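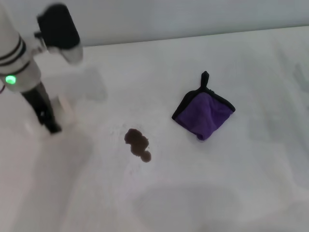 3.2 Household water use in the Pima sample

Meter readings were collected from 1731 homes over one billing year. Homes with a broken or replaced meter were left out. Most outdoor use fell in June, before the summer rains, and dropped back once they arrived.

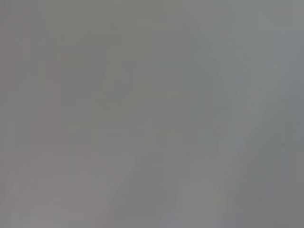 Lot size explained more of the difference between homes than family size did. Grewal reports the same pattern for older suburbs, while Pavard found it only where lawns were common. We kept the 4 lot classes used by Charbonneau.

Figure 3. Monthly use per home, by lot class.

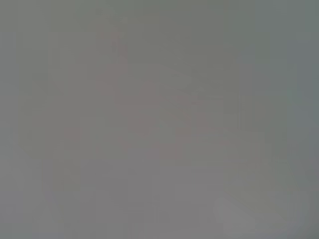

Did homes with drip lines use less water? On small lots they did, but on the largest lots the gap was too small to report.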